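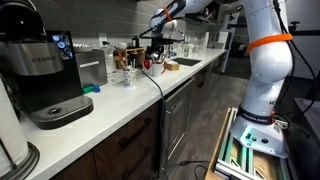

Lucienne Huet has strong feelings about kitchen counters, and she was well into them before I had my coat off. I'd come to Dretham to ask about pantries, but she wanted to begin with the stretch between the coffee and the sink, which she thinks is the hardest-working bit of any kitchen and the one that gets the least planning. On the counter we ended up talking over, the Keurig has the near end, with a roll of paper towels close by and a stainless-steel appliance next along, and past those you get into the small stuff: a wooden organizer, a clear glass cup, a white mug stuffed with pens. "Look at the mug," she said. "Every kitchen I've ever worked in has a mug like that, and people always want to apologize for it. I like the mug! I'd be worried if there wasn't one."

Huet runs a home-organizing outfit called Idis, mostly on her own, out of a 700-square-foot flat over a shop. She started in October a few years back, after leaving a job at Brastora, where she planned displays of pots and tea towels and spent a good part of each week putting back what customers had moved. She says she learned more from where they left things than from any course. "They'd pick up a whisk and carry it to the bowls, every time, and I'd carry it back to the whisks. One day I just left them with the bowls, and that was the end of me carrying whisks."

Her way of working on a kitchen is slow to begin with. She asks to come at breakfast and sits on a stool for 20 minutes without touching a thing, which she admits makes some people very nervous. (Her first client, a Mrs. Trương, gave her a dishcloth after five minutes so she'd have something to do.) She watches where the mail lands, who goes looking for scissors, how many times somebody crosses the floor for a spoon. Only then does she open a drawer.
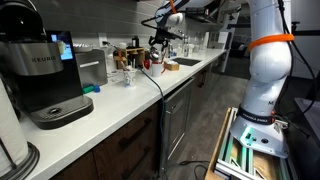
The coffee end of the counter, with the pens and the soap farther along toward the sink.

I asked her what she would move on a counter like that one, and she took her time over it. The coffee maker she'd leave alone. It wants an outlet and a bit of elbow room, and it should be somewhere a person can stand half asleep without blocking the dishwasher. Paper towels can stay close to it too, in her opinion, "for the drips, and there are always drips." The toaster she goes back and forth on. She used to tell everyone to put theirs away in a cupboard, and she did it at home for one whole winter, and by spring she was so tired of lifting it out that she'd given up toast.

She was less forgiving about small loose things. There was a little blue cap lying in front of the toaster, and she came back to it twice. "A cap is a decision somebody put off. It takes two seconds to deal with and it will sit there until you move house." Her cure is a shallow dish, and you empty the dish when it's full, and you're allowed to throw out whatever you can't name. She once tipped 100 bread tags out of a client's dish and the client asked to keep them.

The wooden organizer pleased her more. She's fond of wood on a white counter, for the colour as much as anything, and she likes a box with an open top, so that things can be dropped in from a bit of a distance. "Lids are for the back of the pantry," she said. "If my hands are full of groceries I'm not lifting a lid for a pair of scissors, and neither are you."

We did get to pantries eventually, over a second cup, and she has plenty to say about flour. That will have to wait for another visit, as I'd promised to be home for supper and she had a spice drawer to see in the next street.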